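Wanted: a Saturday-job sort of person for my repair shop in Flenthorpe (any age, any day)

Posted May 5, 2026 by Duarte Azevedo

Right, I have put this off long enough. I need another pair of hands in the shop and I would like them before the end of the month if I can get them.

I run Kumcombe Repairs, the little place on the corner with the green door, between the dry cleaner's and the shop that used to sell wool. If you've lived in Flenthorpe for any length of time you have probably walked past it with a broken kettle in a bag and wondered whether to come in. I mend small household electricals, lamps, radios, sewing machines and computers, and I will have a go at most other things if the owner isn't in a hurry. My uncle Armindo Rebelo had the shop before me and he mostly did televisions, which is why there is still a television on the sign.

At the moment it's me full time and Musa Bassey in the mornings. Musa is very good and very patient and he has asked to cut down because he's started a college course (well done Musa!). So what I'm after is somebody for the afternoons. I've got 21 hours a week to fill and I'm not fussy how we split them up. One o'clock till half past five would suit me best, but if you have school runs or a bus that only comes when it feels like it, tell me and we'll work something out.

What you'd be doing

Half of it is the counter. People come in, they put a thing down and they say "it's stopped". Your job is to find out what it did before it stopped, write that on a ticket, tie the ticket on the thing and put the thing on the right shelf. I can't tell you how much time I lose to tickets that say "toaster, broken". You'll also answer the phone, take payments, ring people when their stuff is ready and then ring them again three weeks later when they still haven't picked it up.

The other half is the bench. You don't need to know how to do it already. I'd start you on cleaning and taking apart, then plugs and leads, then lamps, and we'd see from there. Sewing machines are lovely to learn on, I think, and we get a lot of an old make called Finus that hardly ever goes properly wrong, it just wants oil and somebody to get the fluff out. Computers come later, if you fancy them. Nothing goes back to a customer until Musa or I have tested it, so you won't be left on your own with anything that worries you.

There's a bit of lifting. The back step is high and the stockroom stairs are steep, so have a think about that, and come and look at them before you decide if you're not sure.

Who I'm looking for

Somebody who is nice to people, mainly. A lot of our customers are older and some of them come in as much for the chat as for the radio, and I don't want them rushed. Handwriting I can read. Reasonable eyesight or reasonable glasses. If you've ever taken something to bits at the kitchen table and kept the screws in a saucer, we will get on.

I don't need certificates. Ilídio Bragança worked here for years without a single one and then went off to open his own place up the coast, and I still ring him when I'm stuck on a gearbox. If you've been out of work for a while, or retired too early and got bored, please do write. I'd be just as glad to hear from you as from a school leaver.

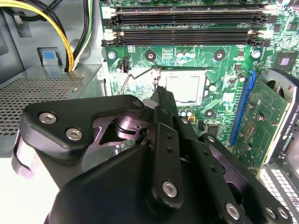
Pay is £327 a week for the 21 hours, paid every Friday into your bank, with holiday on top. After the first month you get a key. Tea, coffee and biscuits are on me, and you can mend your own things on the bench after closing (parts at what I pay for them). There's a 30 day trial, which works both ways, so if you hate it you can say so and no hard feelings.

Parking is hopeless, sorry. The 40 bus stops on Amundsen Street, two minutes' walk away, and there's room for a bike in the passage.

How to apply

Drop a note through the door or come in and ask for me. No CV needed, though I'll read it if you've got one. What I would like is half a page telling me about something you've fixed, or tried to fix and made worse, and which afternoons you can do. Bernardo Peixoto next door at the dry cleaner's will take notes in for me if I'm out on a collection.

I'll ring everybody back, including the people I can't take on. Please put your phone number on it, and write it clearly!

Duarte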